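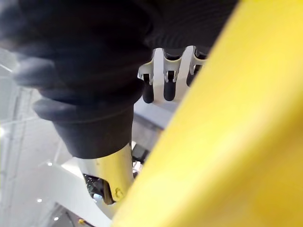 Monday: floor, cloth, signs

Up at six. Grorutport by the early ferry bus, which now stops on the wrong side of the loading road, so I walked in along the fence. Hall temperature on arrival 58 on the wall dial, which reads low. Electricity meter 3,164. I wrote it on the inside of the cabinet door below last month's reading and closed the cabinet before the cleaners could lean a mop on it again.

Main job today was the floor. The hall is 182 square meters by the lease and slightly less if you take out the columns, and the lease figure is the one the floor cleaner is mixed for. Marino neutral, weak dilution, flat mop, no scrubbing near the seams. The pale finish shows every heel mark, and most of them come off with a dry cloth if they are less than a day old. Older ones need the cleaner left on for a few minutes. Two by the side door did not respond to either. I have marked them on the plan and will try a white pad tomorrow, lightly, then look at the gloss with a flashlight held low.

The seam at the north wall has lifted a little more since the last entry. I could get a business card under it but not a coin. Weighted it with the box of old catalogs and will measure again on Thursday, if the box has not been moved.

Cloth

Opened the dark textiles Nodier sent over. They were packed too tight and have creases in both directions. The delivery note says charcoal, and the shade is not the same as the last batch. Under the ceiling lights the difference is slight, by the window it is plain. I put the new batch on the window side, all of it, so the two never hang next to each other.

Method for the creases: steam from the back, hand under the cloth, then leave it hanging for an hour before deciding anything. Ironing flattens the texture and it does not come back. Lint is the other problem. Dark cloth over a pale floor picks up everything the mop leaves behind, so the order has to be floor first, cloth second, and a second dry pass on the floor afterward. I had written it the other way around in the March plan. Corrected.

Steamer tank lasts almost 4 panels' worth at the low setting. Refill with the filtered water from the kitchen. The tap water here leaves a white ring.

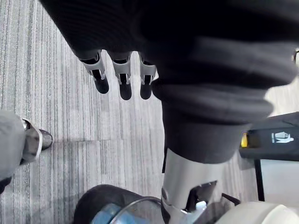

Signs took up the rest of the afternoon. Mundia wants every one of them readable by a person coming in from the side door, and most of ours were set for people coming in from the front. The black panel with the small white figure of a person on it is fine for this. White on black carries well across the hall, and against the pale floor the dark edge gives you something to aim for. The printed cardboard ones are a different matter: gray text on cream, thin letters, and a gloss coat that turns into a mirror under the strip lights. I have taken them down and asked for matte. If matte is not available I would sooner have plain paper in a clip.

Heights next. I settled on a center line of 57 inches for wall signs, measured from the finished floor and not from the baseboard, which wanders. Freestanding ones stay as supplied. Their feet get felt pads, self-adhesive, pressed on for a full minute. The last pads came off within a week, probably from going on over cleaner residue, so this time the feet were wiped with alcohol first.

Small items. Anything round and open has to be kept off the walking line, full or empty. Cables along the wall only, taped every yard. I also asked for a shoe mat inside the side door. The reply was that a mat would spoil the look of the entrance, and I answered with the number of heel marks per day and left it there.

Meter again on leaving, up by 6. Higher than an ordinary Monday, and I put it down to the steamer.

Still open: the two marks by the side door, matte signs, a label for the second shelf in the store. Also the north wall seam. The contractor says adhesive, I say damp, and the way to find out is to tape a square of plastic over the spot overnight and look for beads in the morning. Taped at 5:40. Bus at ten to six, standing all the way.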